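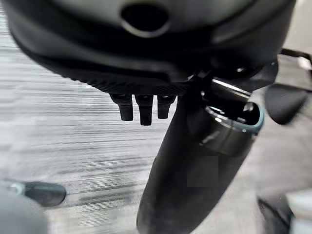 Unit 7: Collecting Demonstrations for Cloth and Pole Tasks

Every episode is recorded by teleoperation, with both arms active. The head camera gives the overall layout. The wrist cameras give the close view of the fingers, which is often out of focus, and the policy is trained on all streams together. Do not drop an episode only for blur.

An episode starts when the operator takes control and ends when both grippers have let go and moved clear. Label it as success, partial or failure. Failures are kept in a separate folder — they are used later to train the success classifier.
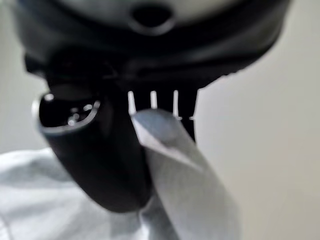 Clémence Moulin objects that partial episodes should be split at the last good grasp, and that one label for the whole run throws away usable data. Her method is covered in Unit 9. For this course, keep one label per run.

The main task uses a gray cloth and a black upright pole. Both grippers hold the cloth against the pole, one from each side. Change the starting position of the cloth between runs, and note the change in the log.
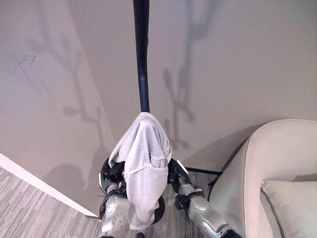
Photo: Takumi Oda / Vamia

The course set holds 491 episodes, of which 131 are reserved for testing. The target for September is 3,000. Do not tune on the test episodes.

Reading before the lab: Wada and Tawfik, course notes, section 7.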